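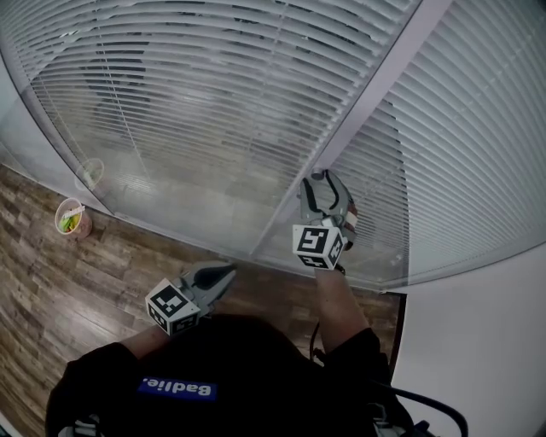
Hand units at the window, right one at the slats next to the window post. The cubes are the printed ones.

Search this forum
Search titles only
By:
Advanced search

Hand-held grippers for recording, blinds task – tracking drops at the window

painemal_a wrote:
Hello all. I continue here my build from February, because the old thread became too long. For the new readers: I have two hand-held grippers, gray print, one for each hand, with a white marker cube on each. I wear the camera on my head and the computer calculates where the hands are from the cubes. Later the arm in our shared workshop (we call it Drestesard, please do not ask) should repeat the movements.

On the table everything is good. At the window I have a problem. When the right gripper goes up to the blinds, the software loses the right cube for many frames. The left one, which I hold low over the floor, is almost never lost. From 1144 frames in the last recording I had to throw away 480. What would you change first?

Abelardo Painemal

Ceris wrote:
Exposure. White blinds with daylight behind, and a white cube in front of them. Your camera makes the picture darker or brighter every time you move your head, and the edge of the cube disappears. Lock the exposure and try again before you print anything.

arkby wrote:
I don't agree with Ceris that it is only exposure. The slats are also a problem. They are many parallel lines, black and white when the sun is on them, and a marker detector looks for exactly such edges. I had the same with a radiator. Please close the blinds completely for one test and compare.

Ceris wrote:
A radiator does not have the sun behind it. The detector rejects lines that do not make a square, so slats cost you some time but not the marker. What is the shutter now?

painemal_a wrote:
Shutter is automatic, I am ashamed to say. I will set it to 1/100 this evening. Closing all the blinds I can do for a test, but for the real recording I want one side more open, otherwise the arm learns only one kind of light.

P. Palma wrote:
I want to ask about another thing. The cube on the right sits just below the fingers. When you turn the wrist to take a slat, how much of the cube can the camera still see? If it is one face only and at a flat angle, no exposure setting will help. I moved my cubes about 2 cm back toward the hand and it became much better. The gripper is then a bit heavier to turn, but you get used to it.
Pascual Palma

arkby wrote:
Moving the cube means a new calibration for both hands. I would leave this for last.

P. Palma wrote:
Only for the hand where you move it. It takes me one coffee.

painemal_a wrote:
Thank you. I did the shutter first, on the same window with the same movement. Now I lose fewer frames, but there are still gaps when the wrist turns, so I think Ceris and Pascual both have a part of it. Closed blinds made almost no difference for me – sorry, arkby. Tomorrow I print a longer holder for the right cube. Does somebody have a file with the two screw holes already in it?

P. Palma wrote:
I have one, but for M3 screws. I send it to you by message.

arkby wrote:
Try the closed blinds again at noon before you say that. In the evening every blind is innocent.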